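Saturday, kurz nach sieben, und ich schreibe einen Störungsbericht über einen Roboterarm, der keine Störung gemeldet hat. Thread, weil ich sonst die Kollegen damit belästige.

Vorgeschichte: Unsere Zelle hat zwei Arme und eine simple Aufgabe. Kleinteil vom einen Podest nehmen, auf das andere stellen, zurück, wieder hin. Das Projekt heißt Carrasco, fragt nicht. Im Kalender steht es als »Dauerlauf unbeaufsichtigt«. Das Wort »unbeaufsichtigt« habe ich inzwischen gelöscht.

Zyklus 1360. Bis dahin alles grün. Dann fährt der rechte Arm sauber auf seine Position, schließt den Greifer und meldet »Objekt gegriffen«. Das Objekt steht zehn Zentimeter weiter links und sieht ihm dabei zu.

Er hebt also Luft an. Er transportiert die Luft zum Zielpodest. Er stellt die Luft ab, vorsichtig, mit reduzierter Geschwindigkeit, so wie ich es ihm beigebracht habe. Zyklus erfolgreich.

Das hat er dann noch 70 Mal gemacht. Im Protokoll liest sich das als beste Serie seit Projektbeginn. Keine Abweichung, keine Wiederholung, Taktzeit leicht verbessert. Klar, Luft wiegt ja auch nix.

Sanaa Hegazy hat es gemerkt, und zwar am Geräusch. Der Greifer klang »zufrieden«, sagt sie. Ich habe das so in den Bericht geschrieben, unter »Art der Feststellung«.

Erste Theorie: Die Griffkennung. Der Greifer von Vatport meldet »gegriffen«, wenn der Motorstrom über die Schwelle geht. Mechanischer Anschlag der leeren Finger: geht auch über die Schwelle. Dafür gibt es eine zweite Prüfung über die Fingerposition. Die war auskommentiert. Von mir. Mit dem Kommentar »nur kurz zum Testen«.

Im Dezember.

Gut. Das erklärt, warum er das Danebengreifen nicht merkt. Es erklärt nicht, warum er danebengreift.

Zweite Theorie: Kalibrierung verrutscht. Neu vermessen, Abweichung im linken Arm null Komma fast nichts, im rechten bis zu fünf Millimeter. Schlecht, aber fünf Millimeter sind keine zehn Zentimeter. Da fehlt noch was.

Dritte Theorie, eingereicht von Youssra Abdel Rahman: Der Arm steht richtig, der Tisch steht falsch. Ich habe gelacht. Sie hat auf den Boden gezeigt. Da war eine Klebebandmarkierung für das Tischbein und daneben, mit etwas Abstand, das Tischbein.

Der Tisch hat Rollen. Die Rollen haben Bremsen. Die Bremsen haben, wie sich herausstellt, eine Meinung. Bei jedem harten Stopp des rechten Arms ist das Ding ein winziges Stück gewandert. Über 1360 Zyklen läppert sich das.

Falls jetzt jemand fragt, warum der Arm nicht fest am Tisch sitzt: Weil er auf einem eigenen Sockel sitzt. Warum er einen eigenen Sockel hat: Weil wir letztes Jahr beschlossen haben, dass uns die Schwingungen am Tisch stören. Bitte keine weiteren Fragen.

Jetzt der Teil, der weniger lustig ist. Die Sicherheitszone ist in Roboterkoordinaten definiert. Wandert der Tisch, wandert die Zone nicht mit. Wer brav an der Tischkante stand, stand am Ende zehn Zentimeter näher am Arm als gedacht. Passiert ist nichts. Das steht im Bericht als eigener Satz, und der Satz danach fängt mit »Jedoch« an.

Maßnahmen bis jetzt:
Tisch verschraubt.
Fingerprüfung wieder an.
Plausibilitätscheck: Wenn die Taktzeit plötzlich besser wird, hält die Zelle an und verlangt einen Menschen. Youssra nennt das die Misstrauensklausel.

Die Überwachungssoftware von Pradora hat übrigens die ganze Zeit einen grünen Smiley angezeigt. Ich habe den Support gefragt, ob man den Smiley abschalten kann. Kann man nicht. Man kann ihn gelb machen.

Und Fulleo, von denen die Rollen sind, schreibt mir, die Bremsen seien »für statische Lasten ausgelegt«. Einen Tisch also. Der sich bitte nicht bewegt. Neben einem Roboter. Ich rahme mir die Mail ein.

Stand heute Abend: Testlauf mit verschraubtem Tisch und scharfer Fingerprüfung. Erster Halt nach fünf Zyklen. Zu Recht, das Teil stand schief. So gefreut habe ich mich über einen Fehlercode noch nie. 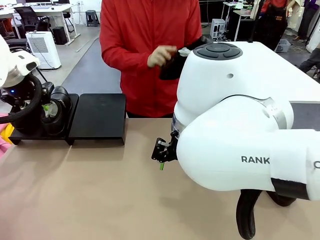 Fehlersuche an zwei Armen läuft bei uns so: Erst verdächtigt man den rechten, dann den linken, dann sich selbst. Für die Neuvermessung fahren wir beide tief über die Platte und gehen die Podeste einzeln durch. Das freie schwarze rechts vom Zylinder ist mir dabei das liebste, weil man dort sofort sieht, was der Arm abgestellt hat und was er nur behauptet. Das blaue Lämpchen am linken Greifer leuchtet dazu sehr zuversichtlich. Ich glaube dem Lämpchen gar nichts mehr. Montag kommt der nächste Dauerlauf, und ich bringe einen Stuhl mit.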